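Building the Quiet Rooms: Zohreh Rahimi on Sound, Sets and The Lodger's Ledger

15/09/2018

Zohreh Rahimi has spent most of her working life on the part of a film that audiences are least likely to mention afterwards. She is a supervising sound editor, and her latest credit is The Lodger's Ledger, a chamber drama directed by Pascal Delorme that opens in October. The film runs almost entirely inside one boarding house. It has little music and long stretches without dialogue.

We met in the mixing room she rents by the month, one floor up from a tile importer. The session was open on the desk and she kept one hand near the transport controls for most of the conversation.

The film follows a bookkeeper, played by Estíbaliz Campos, who takes a room in the house while auditing a failing shipping agent named Benítez. Over one winter she comes to suspect that the landlord is reading her papers. The script gives her very few people to say this to. Much of what the audience learns about her suspicion comes from what she hears through the wall.

"Pascal sent me the script before it was cast," Rahimi says. "There was a page with one line of dialogue and 20 sound cues. Usually I get a locked picture and a list of problems. I read that page and rang him the same evening."

Delorme wanted the house recorded before it was filmed. Rahimi spent seven nights in the location, a brick house outside the town of Jovham, taking room tones. She recorded each room with its door open, with it closed, and with the heating on and off. She then repeated the set with the furniture removed, which the art department had not budgeted for and which caused some discussion.

"A room tone is the sound of a room when nothing is happening," she says. "Most productions take 30 seconds at the end of the day while the crew stands still and thinks about dinner. It's enough to patch an edit. It isn't enough to build a film on, because the ear gets used to the loop. You start to hear the same small tick come around again."

Her recordings from the house came to more than 1,000 separate files. She named them by room, then by condition, then by distance from the wall. The naming took two days. She regards it as the most useful work she did on the picture.

Working from a plan

The set for the upstairs corridor was built on a stage, as the real corridor was too narrow for the dolly. Production designer Nele Mertens matched the boards and the wall colours to the location. She could not match the acoustics, and did not try.

"Nele and I had a clear division," Rahimi says. "She told me what every surface was pretending to be. I'd ask whether a door was meant to be solid or hollow, and she would go and find out from Pascal if she didn't know. On screen it's a painted flat on a frame. On the track it has to weigh something."

Mertens had worked out the rooms as computer models before any timber was cut, and she gave Rahimi access to them. Rahimi used them to work out where a listener would be standing in relation to each source. She says she had never worked that way before and would now find it hard to go back.

"You can sit in the model and ask what's behind you," she says. "If there's a chest of drawers against the wall, that wall behaves differently from a bare one. A small thing, but the actor is going to be standing there for four minutes with her mouth shut, so the small things are all I've got."
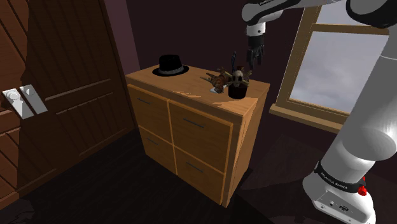 The drawer scene

The sequence that reviewers at the festival screenings singled out comes just after the midpoint. Campos's character returns to her room and finds a drawer that does not close the way it did in the morning. She opens and shuts it several times. There are no cuts to another angle.

Rahimi and the foley artist, Bonifacio Lorente, recorded drawers from second-hand shops for most of a week. They settled on one with a warped runner. Lorente performed the whole scene in single passes and would not assemble it from pieces.

"Bonifacio works like an actor," Rahimi says. "He watches her shoulders. He'll tell you she is pulling from the elbow on the third one and from the wrist on the fourth, and you look, and she is. If you cut that together from a library, the sync is fine and the performance is gone."

The final version uses the ninth take. In the eighth, the drawer stuck and Lorente swore, and Delorme asked whether they could keep the stick without the word. They could not separate the two cleanly.

Asked whether Campos had been involved, Rahimi says the actor came to one session and asked to hear the drawer without the picture. "She listened to it twice and said it sounded guiltier than she had played it. I took that as a note. We pulled the low end down a little."

On not using music

The film has a composer's credit, but the score amounts to less than seven minutes. An earlier cut carried a good deal more. Rahimi is careful in how she talks about this and makes it plain that the decision was not hers.

"There was a temp score through the first cut, and it was good temp," she says. "It told you what to feel in the corridor. When Pascal took it off for a technical screening, people leaned forward. He noticed that from the back of the room. The composer was there too and noticed the same thing, to his credit. He wrote the closing piece afterwards and it's the best thing in the film."

Taking out the music left the background tracks exposed. Rahimi's team went back through the reels and replaced most of the exterior atmospheres. A delivery cart that had been inaudible under the strings was now plainly a modern trolley, with rubber wheels. A neighbour's radio had to be moved two rooms further away.

She is less patient about the dialogue. Several scenes were shot beside a generator supplied by a hire firm, Heltamex, that was parked closer to the house than the plan allowed. Rahimi cleaned what she could and rerecorded the rest with the cast. She estimates that a viewer would not be able to pick the replaced lines, though she can, and she lists them by reel without being asked.

"Breakfast scene, second half. The landlord on the stairs. Everything he says about the coal," she says. "The performances are fine. The room around them is one I made. I know where the join is and I'll always hear it."

In the theatre

Rahimi's main concern at present is playback. The film was mixed at a moderate level with a wide range, and a good deal of the detail sits close to the noise floor of an ordinary cinema. At a test screening in a multiplex, the air conditioning covered the whole of the opening scene.

"I asked the manager what the fader was set to, and it was well under where it should be," she says. "He said they'd had complaints about trailers. So the trailers are mixed too loud, the cinema turns everything down to suit them, and then a quiet film comes along and gets played at the trailer level. I can't mix for that. If I did, it would be wrong everywhere that does it properly."

The distributor, Nimura, has agreed to send a one-page note to projection staff with the recommended setting. Rahimi wrote it herself. An early draft ran to four pages and included a graph.

The film will open on 100 screens, a larger release than Delorme's previous two pictures combined. Rahimi plans to visit as many of the local ones as she can in the first week. She buys a ticket, sits two-thirds of the way back and leaves after the drawer.

"I don't need to see the end," she says. "If the drawer works, the rest of the reel will be all right."

She has not yet taken another feature. There is a documentary about river pilots that she has been asked to look at, shot over several years on different equipment by different people, and the sound on it is, in her description, a mess. She had the first hour of it on a drive beside the keyboard. She expected to start listening that evening, once she had finished a last set of corrections to the Ledger's airline version, in which the landlord's cough on the stairs has to come up by two decibels.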